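Robotics Club: What the Handoff Team Is Up To

I went to the October session of the Plukis project expecting to be bored, and I'll admit I was only bored for the first half. For anyone who skipped the last newsletter, Plukis is the club's attempt to get two robotic hands to pass an object between them without a student stepping in. The pitch to the school was that this would lead to "real-world assistance." So far it has led to a lot of talk about foam blocks.

Valentina Escobar runs the team and she doesn't oversell it, which I appreciate. Her complaint is that everyone wants to film the pass and very few people want to write down the drops. She has made the log a condition of getting time on the hands. The rule for now is a cube and nothing else, with one hand gripping from above and the side while the other one brings its thumb up underneath.
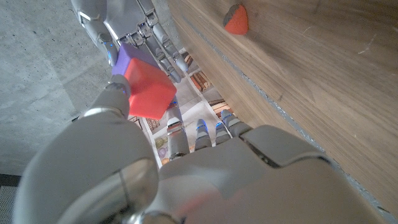 What I'd Like to See Before February

The team wants to enter the Lubis Challenge in February, and the entry costs money we could spend on other things. Before we say yes, I have 2 requests.

First, run the same pass 8 times in a row with a judge from outside the team, and publish the result even if it's ugly. A clip of one good pass tells me very little. Second, try something other than a soft block. Squishy things forgive a bad grip, and the Lubis rules call for 3 different objects, at least one of them hard.

Valentina says both are fair and that the second one worries her more. It worries me too. Logs are in the Mornirlow folder if you want to read them before you vote on the entry fee.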